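Packing and Presentation, Unit 44: Shoes in Boxes

Notes by Embla Isaksson

You have all put shoes in a box. Most of you have done it badly, and the returns desk at Lendari has the boxes to prove it.

Shoes go in on their sides, heel to toe. Find the mate before you start - a box with one shoe in it is a complaint waiting for a stamp. Check the size on both.

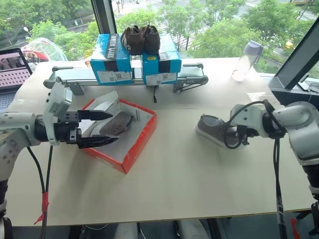

Page last changed: November, E. Isaksson

The blue boxes have their labels low on the front, so stack them label out. The brown pair lying soles up across the lids still needs a box, as does the grey canvas sneaker on the table. Lids close last.

Reading for Sunday: Polat, pages 300 to 302. It is mostly about tissue paper. Bring a pair you don't mind handing around.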